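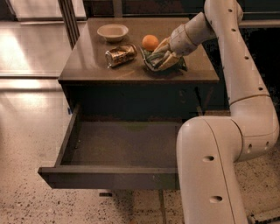 引き出しにしまえば、ベッド脇の小机は片づくのか。

片づいて見えるのは天板だけで、家の中にある物の数は変わらない。

8月　文＝ヒルデ・フェルストラーテ
このページを印刷する｜メールで送る

収納の本はたいてい引き出しをほめる。上に何も置かない、見える面は空けておく、迷ったらまず中へ。Imidoという店が配っている小冊子にも同じことが書いてあって、「天板は部屋の顔」だそうだ。私はこの手の言い回しをあまり信用していない。顔を洗うのと、汚れを後ろに回すのとは別の作業だと思う。

小机の上に、浅い鉢と、横倒しの缶と、オレンジがひとつ。どこの家にもありそうな取り合わせである。三つとも行き先が違う。鉢は食器棚か流し、オレンジは台所か口の中、缶は回収袋。引き出しが正解になる物がひとつもない。それなのに片づけの手順書は、たいてい引き出しを開けるところから始まる。

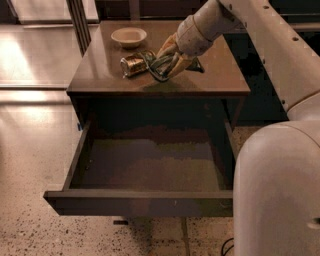 開けたら入れたくなる

引き出しが開いていれば、人は何か入れる。私もそうだ。うちの枕元の引き出しを先日ひっくり返したら、使いかけの目薬、Gremleyの薄い保証書、前の家の鍵、食べ終えた飴の袋が出てきた。袋などは2か月は前のもので、捨てるつもりで握っていたのに、いちばん近い穴に放り込んだのだろう。ごみ箱は部屋の反対側にある。

友人のイマニ・ハダドは反対意見で、とりあえずの場所があるから夜に眠れるのだと言う。その気持ちはわかる。疲れて帰った人に、分別を終えてから寝ろと説教する気はない。ただ「とりあえず」の期限を聞いたら黙ってしまった。期限のない仮置きを収納と呼ぶのは、少し虫がよすぎないか。 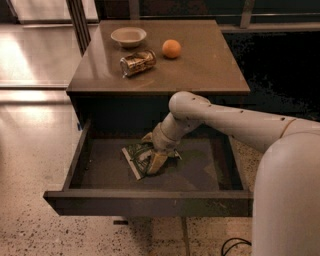 仕切りを買う前に

こういう話になると、必ず仕切り箱が出てくる。Anbridgeの通販ページで見たひと組は3,277円。13区画に分けられるという。寝る前に手を伸ばす物が13種類もある暮らしを、私はうまく想像できない。区画が余れば埋めたくなるのが人情で、埋めるための物がまた家に入ってくる。布張りの底敷きまで勧められたが、これも別売りで700円だった。

仕切りで助かる人がいるのは認める。薬を何種類も飲む人、補聴器の電池を切らせない人。そういう人は入れる物が先に決まっていて、箱はあとから選んでいる。困るのは逆の順番のほうだ。

缶はつぶしてあるくせに天板に載ったまま、という家も多い。つぶすところまでやったのだから、あと少し歩けばいいのにと思うが、その少しが遠い。菓子の袋となるともっと始末が悪く、薄くて軽くて音も気にならないから、引き出しに入れてしまえばそれきりになる。緑の派手な袋でも、閉めれば見えない。
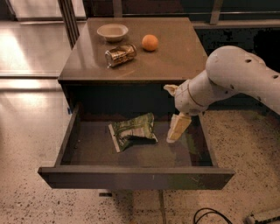
だから私は、片づいたかどうかを天板で判定するやり方に賛成できない。判定するなら引き出しを開けた状態でしてほしい。中身を見て、それがベッドのそばで要る物かどうかを言えるなら合格、言えないなら天板がいくら光っていても不合格である。

厳しすぎると言われるかもしれないが、鉢やオレンジが一晩出ているくらい、私は構わない。出ていれば朝には目に入るし、オレンジなら食べればいい。見えない所に入った袋のほうを私は心配する。

うちの引き出しには今、目薬の新しいのと読みかけの文庫本が入っている。前の家の鍵は、どこに返せばいいのか思い出せず、まだ天板の上だ。

このページを印刷する｜メールで送る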